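Ticket: Local income tax withheld at wrong bracket
Product: Dukance Payroll
Client: Wasilewska Interiors, Hindale office
Opened: Oct 20, 2024
Priority: Normal
Status: Resolved

Reported problem

Client says the Hindale city income tax is being withheld at the top rate for 42 employees. Most of them earn well under the threshold. State and federal amounts are correct. The problem started with the first October pay run, right after the new city tax table was loaded.

Checked so far

Table version on the client's server matches ours. Employee addresses are correct and all 42 are set as residents. Ran a test check for one employee at $300 gross and the top bracket was applied. The same test with the old table gave the right amount. 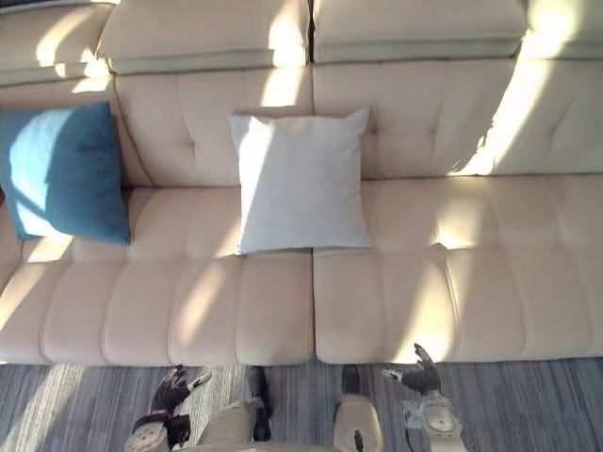
Cause

The import from Drornau reads the bracket limits as monthly amounts. The city publishes them as yearly amounts. The client pays every two weeks, and the annualized wage is compared against a limit that has not been multiplied out, so nearly everyone lands in the top bracket.

Fix

1. Open Tax Tables, Local, Hindale.
2. Change Limit Period from Monthly to Annual.
3. Save and reload the table. Allow 20 minutes for it to reach all stations.
4. Rerun the test check before processing payroll.

Client followed the steps and the test check came out right. The extra tax will be refunded through the next pay run using code 30. City return for the quarter has not been filed yet, no amendment needed.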